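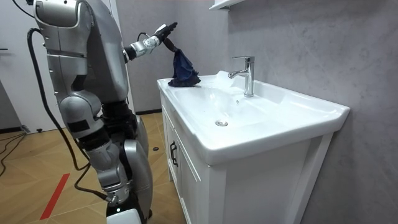
The new basin, the navy cloth and the tap that started all the fuss

June, just gone 6 in the evening, and I am sitting on the edge of the bed with a cup of tea writing about a sink. This is what my life has come to and I don't mind a bit!

So the bathroom at Numutthorpe finally has its vanity. I'd wanted the Gestar one for ages (wide shallow bowl, all white, very shiny) and then talked myself out of it twice over the money. The big double version was 2999, which made me laugh out loud in the shop, and even the single was more than I'd told myself I'd spend. The tap was extra, of course. 145 for a tap! There was a Koech one for 79 that I went back and forth over for a week, but the lever felt wobbly in my hand and I knew I'd think about it every single morning while brushing my teeth. So chrome, one lever, tall body, short spout, done.

I will say the spout is shorter than I'd pictured. I keep leaning in further than I need to and then remembering. My old one stuck out like a goose.

What I hadn't reckoned on with glossy white is that it shows everything. The old basin was a sort of tired beige and you could have potted a geranium in it without anyone being the wiser. With this one every crumb of grit shouts at you. I had a proper look this afternoon and there were little dark specks on the left ledge and more along the front lip. Grout, maybe, or just what comes down off an old house when you've been banging about in it.
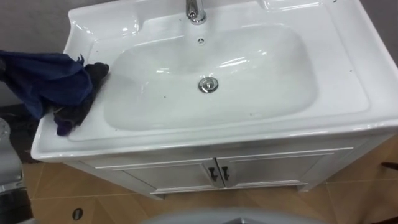

Specks on the ledge, blue cloth at the ready

The navy cloth is from the Pininico bundle, the ones I bought for the kitchen and then decided were too nice for the hob. Must remember to wash them separately, I've got pale towels now.

Also there's a dip for soap on each side of the tap, or I'm calling them both soap dips anyway. I've only got the one bar. The other might do for rings, or I'll buy a nail brush and feel like my gran.

Still to do: seal along the wall, find a home for the toothbrushes, ring about the mirror. I want the mirror a bit lower than the old one – I was forever looking at my own forehead. Tea's gone cold.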